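Courses > Golf Operations > Club Fitting and Repair

Home | Syllabus | Handouts | Range Hours | Contact

Handout 8: Loft, Lie and Gapping
Instructor: Yolanda Mateos

Read this before the range session. Bring your own irons and a notebook.

Loft is the angle of the face measured against the shaft. Lie is the angle between the shaft and the ground when the sole sits flat. Students mix these up every year. Loft mostly changes height and distance. Lie mostly changes starting direction, and it matters more as loft goes up.

A lie that is too upright sends a right-handed player's ball left. Too flat sends it right. Check lie with a moving swing and a mark on the ball or the sole. A static measurement at address is only a starting point, as the shaft droops on the way down.

Gapping is the carry distance between one club and the next. We use about 12 yards as a target for a mid-speed player. Slower players will see smaller gaps and may be better off with fewer irons and another hybrid.

Worked case: a player carries the 5-iron and the 6-iron the same distance. Stronger loft on the 5 won't fix this. She doesn't have the speed to launch it. Take it out and test a Plirkwood hybrid in the same slot.

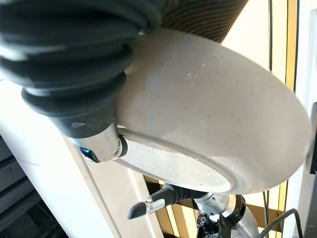
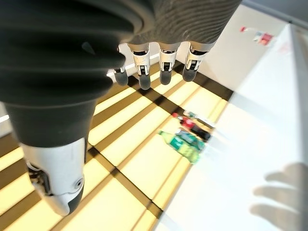
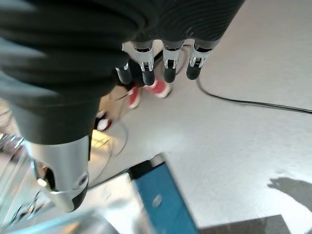

When bending, go one degree at a time and remeasure. Forged heads move easily. Many cast heads don't, and some will crack. Weakening loft adds bounce, strengthening takes it away, so ask what turf the player is used to.

For next time: chart carry for every club in your bag, eight balls each, and throw out the obvious mishits.

Comments

Pendo Waweru: Do we chart wedges with full swings only?

Yolanda Mateos: Full swings for this one. Partial wedges are in the July handout.

So-ying Pan: My 9-iron and pitching wedge are 8 yards apart. Going to check the lofts.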